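How to Record a Guitar and Vocal Demo at Home

Posted 22/10/2023 in Recording

You don't need a studio to make a demo that a venue booker or a radio host will listen to. One decent microphone, a basic audio interface and a quiet room will get you there. These steps are for a singer who plays acoustic guitar and works alone.

What you need

A condenser microphone. I use a Kalstead small-body condenser, but any cardioid model in the same price range will do.
An interface with two inputs. Mine is the Eslow desktop unit.
A mic stand with a boom, a pop filter and closed-back headphones.
Recording software. The steps below use Cadon, and the menus in other programs are similar.

Pick the room

Choose the room with the most soft things in it. A bedroom with a rug, curtains and a full closet usually beats a kitchen or an empty den. Turn off the fan, the heater and anything with a compressor in it. Put your phone in another room. Then sit still for a minute with your headphones on and the mic turned up, and listen for what is left.

Sit facing the closet or the curtains, with a few feet between you and the nearest bare wall.

Set up the session

Open a new session in Cadon and choose 24-bit. Set the tempo before you record a note. Play the song through once with a metronome and find the speed where the last verse still feels comfortable, because most people start too fast.

Create one track for guitar, one for the guide vocal and one for the final vocal. Name them now. If you end up with a folder full of takes called Audio 1, you will hate yourself in May.

Record the guitar

Put on fresh strings the day before and play them in. Point the mic at the spot where the neck meets the body, about a foot away. If the sound is boomy, you are aimed too close to the sound hole. If it is thin, move down the neck toward the body an inch at a time.

Set the gain while playing the loudest chorus. Peaks should land near -10 dB. Record three full takes, tuning before each one, and keep them all.

Run the cables so they can't touch the mic stand or your feet. A cable that rubs on the stand makes a low thump that is hard to remove later. Tie long runs together with a strap and leave some slack at the end that moves. 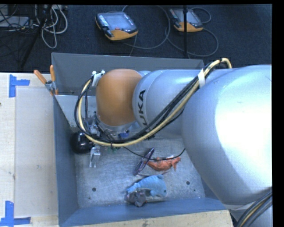

Cables bundled along a robot arm, held by a white strap.

Record the vocal

Play back your best guitar take in the headphones and sing a guide vocal straight through. Don't stop for mistakes. The guide is there to show you where you run out of breath and which lines need a different phrasing.

For the real vocal, put the pop filter a hand's width from the mic and stand the same distance behind it. Keep the headphones low enough that the guitar doesn't leak. Pull one ear off if you drift sharp. Sing three or four takes and then quit for the day, even if you think you have another one in you.

Choose and edit

Listen the next morning. Start with the take that has the best feeling and fix only the lines that bother you, using pieces from the other takes. Put a short crossfade on every edit. Leave the breaths in and turn down the ones that jump out.

A simple mix

Guitar: cut everything below 80 Hz. If it fights the voice, take 2 or 3 dB out near 900 Hz.
Vocal: cut below 100 Hz and add light compression, 3 dB of gain reduction at most. A small lift at 4000 Hz helps the words come through.
Reverb: use one short room or plate for both tracks. Raise it until you notice it, then back it off.

The compressor that comes with Cadon is fine for this. I sometimes use the Iyer plug-in on the vocal, but the difference is small.

Export

Save a WAV file for yourself and an MP3 at 320 kbps for sending out. Put your name, the song title and your email address in the file tags. Check the MP3 on a phone speaker and in a car before you send it to anyone.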